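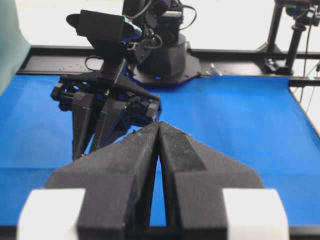 Gripper fingers over a blue surface.

Blog > Celebrity Stuff > Grumbling

Sources close to the couple

August 3, 2021

I read the whole thing. The big breakup piece on Wosby, the one everybody was passing around last week, the one with the sad gray headline about a marriage that "quietly ended months ago." I read it on my phone in the parking lot at the grocery store while my frozen stuff got soft, so don't think I'm above any of this.

I'm leaving the names out. You know who they are, and if you don't, you're better off and probably get more sleep than I do.

What bugs me is how little is in it. I went back through with a pen (yes, I printed it) and underlined every line that came from a person willing to be identified. I underlined nothing. There are six anonymous sources. One is an insider, one is a friend, one is a pal, and the rest are "close to" somebody or something. A pal! Has any grown adult ever described themselves as a pal when talking to a reporter?

And they all talk the same way. The insider says the two of them "grew apart but still have so much love for each other." The friend says there is "still a lot of love there." If I turned those in as a school assignment, I'd get called in about copying.

The timeline is worse. The marriage is supposed to have been over since January. Fine, maybe it was. But in the spring the same site ran a long, gooey story about the two of them renewing their vows, also with an insider, who said they had "never been stronger." So either that insider was wrong, or this one is, or the insider is a publicist who says whatever the week calls for. I know which one I'd bet on. The spring story is still up, by the way. No note on it or anything.

Then there's the money part, where they always lose me. Gallen, which seems to exist mainly to rewrite what Wosby puts up an hour earlier, says the house alone could be a 10-year fight. Where does that come from? I clicked the link and it went to another Gallen article, and the link in that one went back to Wosby, where the house isn't mentioned at all. I've seen better sourcing on a bathroom wall.

I also noticed that one half of the couple has a memoir coming from Wullach in the fall. Maybe that's a coincidence. Marriages do end, and they have to end at some time of year. But I remember two other splits handled just like this, with the soft leak and the "so much love" and then a book or a tour showing up once everyone was good and curious. I bought one of those books, too. The breakup got a page and a half, and the rest was about horses.

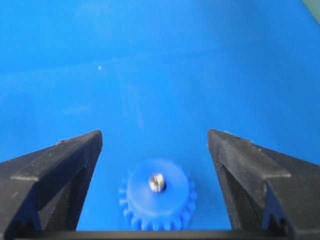 One reader wrote to me after my last gripe on this subject to say that I was being unfair, that famous people get divorced like anyone else, that leaking it gently through a friend is kinder to the kids than letting some photographer break it, and that I should maybe try a little sympathy. I thought about that one for a while. The part about the kids is fair, and I should have said so back then.

But sympathy for who, exactly? I don't know these people. I know a version of them that gets handed out in pieces by pals. If the spring version was made up then I wasted a perfectly good feeling on it, and now I'm being asked for another one. I'd like to see a receipt first – a court filing, a statement with a name at the bottom, anything.

The Ejigu podcast did at least try. They spent most of an episode asking whether anything had been filed, said they couldn't find it, and then said they couldn't find it again instead of filling the time with guesses. It was kind of dull. I listened twice.

Meanwhile Wosby has a follow-up this morning, in which a source says he has been "leaning on friends" and she is "focused on work." I haven't clicked on it yet. I'll probably give in by lunch, and if there's a named person anywhere in it I'll come back and add a line here.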